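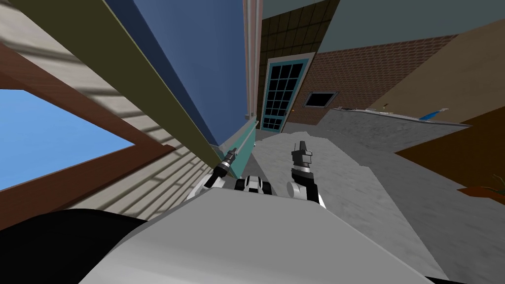

双臂遥操作录制示教数据,开始时机械臂总会跳一下,回放也对不上

Drirholm 社区 › 遥操作与示教 › 数据录制
发布于 2025年12月15日
标签:双臂 遥操作 仿真 逆运动学 回放

mathebula_lab

环境:Drirholm 仿真器,室内场景,双臂移动平台,底盘锁定。操作端用的是 Drernholm 手柄,左右手各一个,手柄位姿映射到对应夹爪的末端位姿,逆解之后下发关节目标。任务是把台面上的小物件夹起来,放到另一处。计划用这批数据训练模仿学习策略。

目前录了 595 条,单条上限 3000 步。问题有两个。

一是每条开头都不干净。复位后两只夹爪朝上,我按下使能键的瞬间,手臂会突然转向,有时肘部直接翻到另一侧。跳完以后跟手基本正常。

二是回放。把录下来的动作按原顺序送回仿真器,前半段看着一样,到接近物体时末端位置已经偏了,夹爪合上时夹空。同一条数据连续回放,偏的方向还不一致。

录制时保存的字段:头部相机图像、关节角、夹爪开度、末端目标位姿(世界坐标系)、时间戳。没有保存关节目标。控制频率和相机频率不同,写盘的时候按相机帧取最近的控制值。

已经试过的:降低手柄平移增益,开头的跳变没有变化;把逆解的阻尼系数调大,跳变变慢了,但幅度一样,而且近处操作发黏;换了一台机器跑,回放还是偏。

另外头部相机的视角在复位后是歪的,墙和门框都斜着,操作的时候我得在脑子里转一下方向。这个和上面的问题有没有关系?已有的数据还能不能用?

jondel_ctrl
已采纳

两个问题分开看,原因不同。

开头跳变

从现象判断,用的是绝对映射。使能的那一刻,手柄的姿态被直接当成夹爪的目标姿态。夹爪在复位位姿下朝上,人手握着手柄多半朝前,中间差了将近一个直角,逆解必须立刻把这个差补上。阻尼只改变补的速度,增益只管平移,所以调这两项都没有用。

改成相对映射(离合式):

使能上升沿时,记下手柄位姿 H0 和末端位姿 E0。之后每一步计算手柄相对 H0 的增量,把增量变换到操作坐标系,再叠加到 E0 上。松开使能键时保持最后一个目标,再次按下时重新取 H0 和 E0。两只手各记各的,不要共用一个使能状态,否则一只手重新对位时另一只手也会被冻结或者重置。

E0 取当前目标值,不要取实测值。取实测值的话,每次离合都会把稳态误差吃进去,手臂在重力作用下会一点一点往下掉。只有在急停或者碰撞恢复以后才从实测值重新初始化。

肘部翻转另算。冗余臂的末端位姿定了,肘部还有自由度。给逆解加零空间项,参考构型用复位构型,权重小一点。同时限制单步关节增量,超限就整体按比例缩放。不要逐关节截断,逐关节截断会改变末端的运动方向,操作者会觉得手臂在跟自己较劲。

复位构型本身也建议改。夹爪朝上的构型适合停放,不适合作为台面抓取的起点。在录制开始之前,用一段固定轨迹把两臂送到台面前方的预备位,到位后再开放使能。这段轨迹不写入示教数据。

回放偏差

主要是字段存错了。仿真器收到的是关节目标,你存的是末端目标,回放时等于重新求了一遍逆解。逆解的结果依赖初值,初值依赖当时的实测关节角,差一点,后面就会越差越多,冗余臂尤其明显。需要保存的是逆解之后、限幅之后、真正下发的关节目标,频率按控制频率,不按相机频率。图像单独一路,用仿真时间对齐。

时间戳也检查一下。如果写的是系统时间,渲染一卡,图像和动作之间的间隔就乱了。用仿真步号最稳妥。

同一条数据每次偏的方向不一样,说明还有不确定的来源。按下面的顺序查:

物体初始位姿有没有随每条数据保存并恢复。只存随机种子不够,中间多调用一次随机数就对不上了。
复位后关节速度和接触缓存有没有清零。
物理步长是否固定,是否跟着渲染帧率走。
底盘是真锁定,还是只把速度指令置零。后一种情况下,手臂伸出去时底盘会有微小位移。

相机视角

画面歪斜不会造成跳变,也不会造成回放偏差,但会影响操作质量。如果手柄增量是在世界坐标系里叠加的,而人看的是倾斜的相机画面,往右推手柄,画面里的夹爪就会斜着走。两种处理办法:调整头部关节,让地平线回正;或者把操作坐标系定义成相机坐标系绕重力方向对齐后的版本。后一种换视角时不用改代码,推荐这种。

要注意的是,相机外参每一帧都要保存。头部动过而外参没有记录,这段图像以后只能当作未标定数据用。

夹爪校准中

没细看楼上。我之前也遇到过手臂跳的情况,重新装一遍手柄驱动就好了。你先试试这个,几分钟的事。

回放的话可以把步长调小。

如果急着要结果,也可以不用手柄,直接在界面里拖末端坐标,一段一段打关键点,中间插值。动作比较僵,但是每次都一样。

寒武纪的扳手

补充已有数据的处理,楼上没有写到。

595 条不必全扔。先做一次筛选:取每条的初始状态,用保存下来的实测关节角序列作为位置目标回放,不走逆解。你说关节角是存了的,只是按相机帧采样,中间线性插值即可。能够完成抓取和放置的留下,夹空的另放一个目录。接触段的误差会偏大,因为实测关节角不含夹持时压进去的那部分目标偏移。夹爪开度这一路可以人工减去一个小量再试。

前提是初始物体位姿能恢复出来。恢复不了的,回放成败说明不了问题,只能看原始图像,按画面里的结果标成功或失败。

留下来的数据要裁掉开头。判据用关节速度:从使能时刻起,找到所有关节速度都降到正常操作范围以内、并保持一小段时间的那一步,从那里开始算第一帧。不裁的话,策略会学到一个动作,就是一上来先甩一下手臂。我们五月份的一批数据就有这个毛病,训练损失看不出异常,一部署就甩。

裁完以后检查单条长度。上限 3000 步的数据里,如果有一批刚好停在上限,多半是超时截断的,末尾没有完成放置,不要和成功样本混在一起。

还有一点,双臂任务里经常只有一只手在动,另一只停着。停着的那只也要照常记录目标值,不要写零,也不要留空。写零的话,训练时零会被当成有效的关节目标。

mathebula_lab

按采纳的那条改了映射,使能时不再跳。确认之前确实是绝对映射,配置文件里默认值就是这个。

回放改成存关节目标之后,新录的 2 条能对上,夹取位置一致。随机来源那部分查到的是物理步长,之前跟着渲染走,现在固定了。底盘那一项还没查。

手柄驱动重装过,没有影响。

旧数据正在按实测关节角回放筛选,初始物体位姿有一部分没存下来,这部分打算先放着。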